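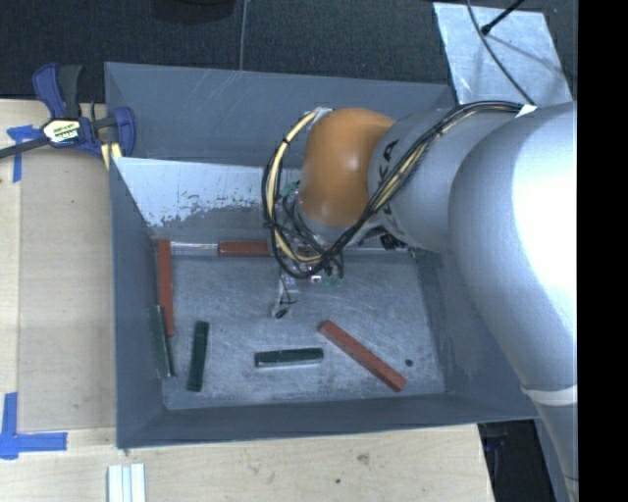 An industrial robot arm over a metal bin holding red and green bars.

The Gostitz Guidelines are a set of good-practice rules for bin picking, the task in which a robot arm removes loose parts from a container. They were first published by Unora on 16 Nov 2020 and are used mainly in small workshops.

The rules cover three areas: securing the bin, routing cables along the arm, and marking the work surface. Cables must be tied at regular intervals, with enough slack for the wrist to turn fully. A bin must be fixed at 2 or more points if the arm can reach its walls. Operators are to check all ties and clamps after every 30 hours of use.

A later supplement, prepared with Covar, added rules on worn bin floors.

See also: Ashour method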